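【评测讨论】Plemo 夹爪套件到手两周，指垫和走线的几点看法

楼主：板凳上的螺丝
发表于 2025年6月16日

套件是从 Vedano 下的单，整套 1,282 欧，含两根手指、指垫、腕部小相机、一个转接盒和线材。手臂是实验室原有的，不在套件里。先说结论：夹爪本身值这个价，配线和说明书不值。

装机没什么难度，螺丝孔位和说明书一致，我一个人一下午装完。手指是红色塑料的，内侧贴黑色粗颗粒指垫，表面很糙。我拿它夹过纸盒、药瓶、铝型材短料，都不打滑。夹亮面的塑料外壳会留印子，擦得掉。

麻烦的是线。套件给的线全是一个长度，手臂装在桌边，多出来的部分只能往桌下垂。
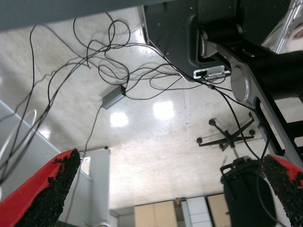
腕部相机视角，两指张开。桌边垂下来的就是线，绿灯亮着的小灰盒吊在中间。

说明书 78 页，讲走线的只有半页，写的是“请妥善固定线缆”。没有扎带位，没有线夹，转接盒上也没有安装孔。想问问已经在用的各位，线是怎么处理的，指垫能用多久。

2楼：Amber Willems
指垫我用到第三个月开始掉颗粒，靠指尖那一段先掉。我们主要夹瓦楞纸箱，磨得比较快。备用垫可以单买，背胶的，撕旧垫的时候要用热风枪吹一下，不然胶会留一层。
线的问题同意。转接盒吊着迟早出事，接口受力。

3楼：karim_ab
不太同意楼主对配线的评价。线长统一是为了适配落地安装和吊装，短了才真没法用。我们是吊装，刚好够。桌面安装的用户自己加一段拖链或者蛇皮网管就行，花不了几个钱。
1,282 的价位还要求每种安装方式配一套线，有点苛刻。

4楼：板凳上的螺丝（楼主）
回3楼：没要求配几套线。我要的是下单时能选长短，或者转接盒上打两个孔。Leiva 那套就有孔，还送一块背板。

5楼：karim_ab
Leiva 那套卖 1,647，背板的钱早算进去了。而且它的指垫是光面硅胶，夹油件不行，我退过一套。

6楼：orhun_k
两套都用过，说点实际的。
夹持：Plemo 的粗颗粒垫抓纸箱和型材更稳，Leiva 的硅胶垫不伤表面，夹亮面件选它。
相机：Plemo 的画面够看，但地面反光厉害的时候会有几块白斑，楼主图里也有。对抓取影响不大，做识别的话建议把曝光锁死，别用自动。
线：楼主这个状态我不会让手臂跑满速。线从桌边垂到臂旁边，转一个大角度就可能挂上。先限速，等线理好再放开。

7楼：滚轮椅子
图里地上那个椅子脚也挪远点吧，有根线正从它前面过。我们这边椅子轮压断过一根网线，查了一上午才查出来。

8楼：板凳上的螺丝（楼主）
回6楼：曝光锁了以后确实稳定，谢谢。目前速度设在 200 毫米每秒，线没动之前就这么用。
回7楼：收到，挪。

9楼：Şükran Türkmen
我在 Plastville 做集成，这个型号给客户装过几台。转接盒我们的做法是用双面泡棉胶加一根扎带固定在桌板背面，接口朝下，留一个手掌长的弧。往手臂去的那一束单独套网管，在底座旁边固定一次，在肘部再固定一次，腕部留活动量。顺序别反，先把手臂开到最远的姿态再扎，扎完每个轴走一遍极限。
多余的线盘成大圈挂起来，不要折死。

10楼：karim_ab
9楼这个方法好，我们吊装也差不多。不过泡棉胶夏天会软，我建议直接上螺丝座。

11楼：Şükran Türkmen
桌板能打孔当然打孔。很多客户的桌子是租的，不让打。

12楼：orhun_k
问一句，有人跟 Plemo 售后提过转接盒的事吗？我三月写过邮件，回复说“已记录”，之后没有下文。

13楼：Amber Willems
提过。给我的答复是新版外壳带安装耳，9月出货，老用户换不换没说。Kerstin Eide 在另一个帖子里贴过她收到的回信，内容一样。

14楼：板凳上的螺丝（楼主）
那我先按9楼的办法弄，桌子是自己的，可以打孔。备用指垫也一起下单了，Vedano 那边显示有货。新外壳如果要另外收费，我大概不会换。

15楼：karim_ab
收费我也不换。两个螺丝孔的事，自己拿电钻开就完了。

16楼：orhun_k
开孔之前先拆盖看看板子在哪，别钻到。保修也就没了，自己掂量。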